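How do you teach a robot to tidy up?

Your hand knows what a cord feels like. A robot's hand, called a gripper, has two fingers and no common sense.

At the Zernimcombe robot club, the job this term is sorting cords into baskets. A block keeps its shape when you grab it. A cord flops, loops and hangs on to all its friends. Club member Anas Bensaid, who has 19 cords under his own bed, calls this "realistic."

Grippers, baskets and a tangle of orange: 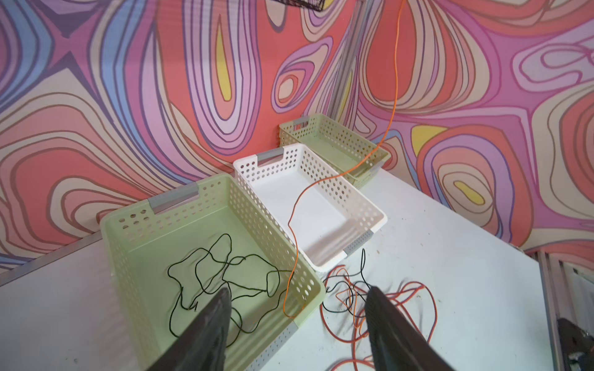
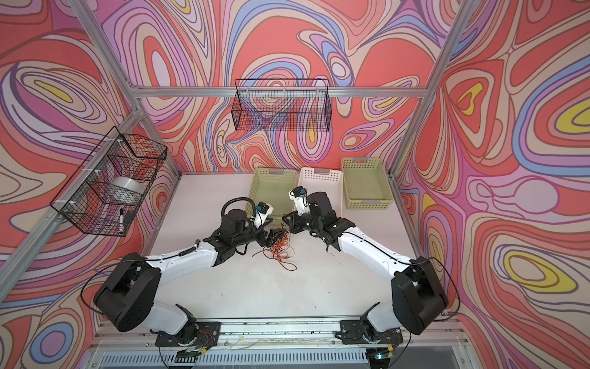
Words: Algirdas Koppel, Zernimcombe Kids' Pages
Tuesday, September 24, 2024

Try it at home: pick one cord out of a tangle using two spoons. Swearing is not a programming language.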